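Gomholm Shade Plant List: README

What you have downloaded is a plain table of shade and part-shade perennials, with a few shrubs that wandered in and were allowed to stay. It began as a nursery's bench labels, typed up over one wet winter, and it still reads like bench labels in places. If you are looking for botany, a library will serve you better. If you want to know whether a hellebore will sulk under your maple, pull up a chair.

Contents

plants.csv, the main table, one row per plant, 182 rows
notes.txt, longer remarks on plants that wouldn't fit in a cell
synonyms.csv, old names, shop names and names people shout across a parking lot
CHANGES, which is kept up when it rains

Where the rows come from

Most were written at the Gomholm nursery, standing up, with a pencil. The rest came from Grisance, a display garden on heavier soil that agrees with us on nearly everything except epimediums. Where the two disagree, both opinions are kept and the source column tells you whose it is. We have not averaged them. The average of "dies in wet clay" and "fine in wet clay" is a plant you still have to pay for.

Columns

name: The botanical name as we currently believe it to be. The asters have been moved twice while we were typing, and we have stopped apologizing to them.

common: One common name, the one customers use. If a plant has no common name we left the cell blank. We did not make up something with "fairy" in it.

height and spread: Inches, at maturity, in our ground. Catalog heights are measured by optimists. Ours are measured with a yardstick in September, when everything has flopped.

light: Full shade, part shade, or morning sun. Morning sun means sun until 11 a.m. and not a minute of July afternoon. Dappled is not a value in this column. Every customer has dappled.

soil: Dry, average, moist, or wet. Dry shade is the hard one, and you will find the list gets short in a hurry if you filter on it.

bloom: First and last month with open flowers. For ferns the cell says none. Please don't file an issue about this.

deer: A number from zero to 3. Zero means they walk past it. 3 means they bring their friends. The deer at Grisance have broader tastes than ours, so check the source column before you spend money on hostas.

cold: The lowest winter temperature, in Fahrenheit, that a plant in the open ground has come through. Pots don't count. A blank cell means we haven't been that cold yet, and we are in no rush to fill it in.

price_band: A leftover. It refers to stickers that no longer exist. It stays because removing it broke somebody's spreadsheet.

Loading it

The file is comma separated, UTF-8, with a header row. Heights are whole numbers. The cold column can be negative, which seems to surprise some spreadsheets and most people from farther south. Names with a hybrid mark use a plain letter x with a space on either side. If you see a box or a question mark in a plant name, your program is guessing at the encoding and should be told to stop.

Cultivar names are in single quotes, straight ones. Word processors like to curl them. Once curled, they match nothing in synonyms.csv, and you will lose an evening finding out why.

Known problems

Two rows for Brunnera are the same plant bought under different names. We suspected as much at the time. They stay until both have been through one more spring side by side.

The heucheras are out of date. New ones arrive every year in the colors of expensive upholstery, and a good share of them are gone by the third winter. We add a row only after a plant has lived through two.

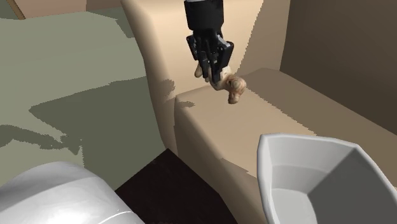

Bloom months for the toad lilies are from a single late year and are probably a couple of weeks off. The Volleck strain of foxglove seeds itself so freely that its spread is given as 18, and that is the spread of one plant. The spread of its children is a matter for you and your neighbors.

Yin is a white-edged hosta selection from our own bench. It appears in the table because we like it, so treat its row as you would a parent's report card. It scores 3 for deer, and we did not fudge that.

What it is no good for

Full sun. Roof gardens. Anything south of where the ground freezes. Settling an argument about what is native, a question we left out of the columns on purpose. Nothing in the table says whether a plant is safe for pets or people to eat, and a blank should never be read as a yes. Foxglove is in there, after all.

Corrections

Send a row in the same format, with your soil and your coldest night. "Did great for me" is cheering to read but there's no column for it. A dead plant is as useful as a live one, provided you remember what killed it. Replies go out on Monday, except during spring shipping, when they go out in June.

Use

Copy it, print it, sort it however you please. Keep the source column attached if you pass it along, so complaints about epimediums reach the right garden.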